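Linen and Towel Service: Frequently Asked Questions

Givo Residences provides a shared linen and towel service to residents of the Nakard and Ruppert buildings. The answers on this page apply to both buildings unless stated otherwise. Residents of the Irkurach annex are served under a separate agreement and should consult the notice posted in their entrance hall.

Last updated: 23 Oct 2025

General

Who may use the service?
Any resident named on a current lease may use the service. Guests staying overnight may use items issued to the resident they are visiting, but linen is not issued to guests directly. Short-term tenants are eligible from the first day of their stay.

Is the service included in the rent?
The basic set is included. It consists of bed linen for one bed and two bath towels per resident. Additional items may be requested for a monthly charge, which appears on the regular housing statement. The current charges are listed in the tenant handbook.

May I decline the service and use my own linen?
Yes. Residents who prefer their own linen may opt out in writing at any time. The rent is not reduced for residents who opt out, and they may rejoin the service at the start of any calendar month.

Exchange and Collection

How often may I exchange my towels?
Towels may be exchanged once a week. Bed linen may be exchanged every two weeks. Additional exchanges are available on medical grounds and do not require a doctor's letter for the first 60 days.

Where do I take used items?
Used items should be placed in a collection bag and left at the linen counter on the ground floor of your building. Bags are issued with the first set. Please do not leave bags in the hallway or in the stairwell — these areas must remain clear under the fire safety rules.

What if I miss the exchange?
Items may be held until the following week. Residents who expect to be away for longer than that should inform the housing office so that a clean set can be kept for their return.

Can someone else collect my set?
Yes, if that person brings your linen card. The counter staff cannot issue a set on the strength of a room number alone.

Care of Towels

May I wash the towels myself?
Residents may wash towels between exchanges in the machines in the laundry room. Please follow the care label sewn into the edge of the towel. Colored towels should be washed separately from white bed linen for the first few washes. Bleach is not permitted on any colored item.

Why should I avoid fabric softener?
Softener coats the loops of terry cloth and makes a towel less able to take up water. It also builds up over repeated washes and is difficult to remove. If a towel feels stiff, shaking it out before and after drying will usually help.

How should towels be dried?
Towels may be dried on a rack or in the dryer on a medium setting. They should be fully dry before they are folded or placed in a collection bag. Please do not dry towels on radiators or over lamps.

How should a towel be laid out before it is folded?
Spread the towel on a clean table, smooth it from the middle outward, and check the hems and edges for loose threads. Fold it in half lengthwise and then in 3 equal parts. Sets returned in this way take up less space in the bag, although folding is not required.
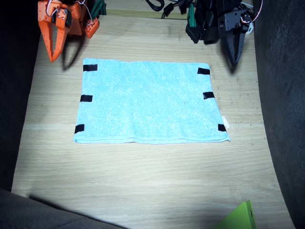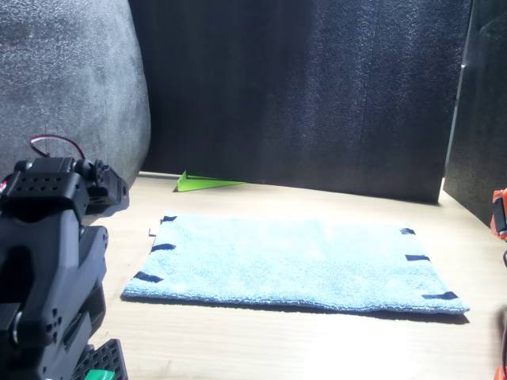
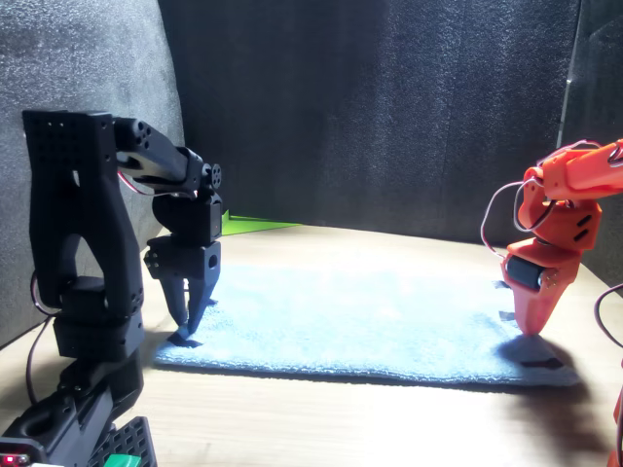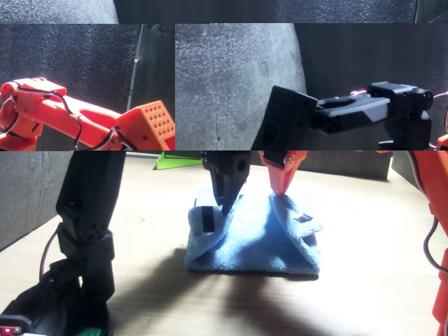 Damage, Loss and Replacement

What should I do if an item is torn or stained?
Return the item at the next exchange and tell the counter staff. Small tears, loose hems and ordinary stains are treated as normal wear, and no charge is made. Please do not attempt to repair an item or to remove a stain with household cleaners. Hair dye and skin treatments containing peroxide cause permanent color loss — residents who use them are asked to keep one of their own towels for that purpose.

Am I charged for lost items?
One lost towel per lease year is replaced without charge. After that, the replacement cost is added to the housing statement. If the missing item is later returned in usable condition, the charge is reversed on the next statement.

What happens to items that are no longer fit for use?
Worn towels are cut down for use as cleaning cloths by the building staff. Bed linen in fair condition is offered to local animal shelters. Items that cannot be reused are sent for textile recycling.

Allergies and Special Requests

Which detergent is used for the shared linen?
A fragrance-free detergent is used for all loads. Residents with a known sensitivity may ask for an extra rinse by marking the box on the linen card.

Can I request a larger towel or a different fabric?
Bath sheets are available for an additional charge while supplies last. Cotton bed linen is standard. Other fabrics can be provided where there is a medical need, and such requests should be made to the housing office before the lease begins, if possible.

Moving Out

When must I return my set?
All issued items, including the collection bag and the linen card, must be returned by the final day of the lease. Items may be returned unwashed.

Will unreturned items affect my deposit?
Yes. The replacement cost of unreturned items is deducted from the deposit. An itemized list is sent to the forwarding address given on the move-out form.

How do I dispute a charge?
Disputes should be submitted in writing to the housing office within 13 days of the statement. Please include a copy of the statement and any receipt issued at the linen counter. A written reply will be sent to the address on file.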